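Datasets > Biography > Prukville Screen Families

Search this repository Go

# Prukville Screen Families

A small table of biographical records for the children and siblings of film and television actors. It covers family relations, birth years and birth order, as given in published profiles and interviews. It does not cover income, home addresses or schools.

## Contents

- `people.csv` - 2,950 rows, one per person
- `relations.csv` - parent, sibling and half-sibling links
- `sources.csv` - where each claim was found

Names are stored as printed in the source. Spelling variants go in the `alt_name` column, separated by semicolons.

## How the records were made

The first pass came from the Ejigu entertainment index, which lists cast members by series. We then searched for profiles that mention a relative by name. A person is included only if 3 separate sources agree on the family link. Pages that copied one another count as a single source.

Birth years follow the same rule. If the sources disagree, the field is blank and the competing years are listed in `notes`. Full birth dates were dropped in the April release, and we don't plan to put them back.

## Known problems

- Around 60 rows have a parent whose stage name and legal name were merged by mistake.
- Stepchildren are marked unevenly. Older rows use `step`, newer rows use `step_child`.
- Coverage leans heavily toward American television.
- Birth order is wrong in some families with twins.

## Removal requests

Anyone listed can ask to be taken out. Requests are handled within 30 days, and the row is deleted from older releases too.

## Hosting

Files are served from Brolludstead, with a mirror at Arkow. The mirror can lag behind after a release, so check the version line at the top of each file. 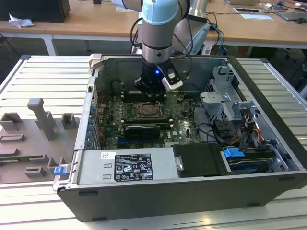
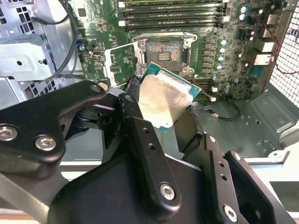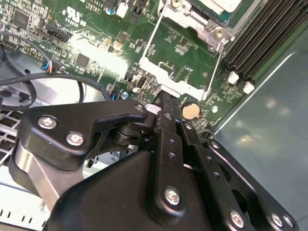
Gripper and motherboard.

## License

Free for research and teaching. Please don't use the table to contact the people in it, and keep `sources.csv` with any copy you pass on.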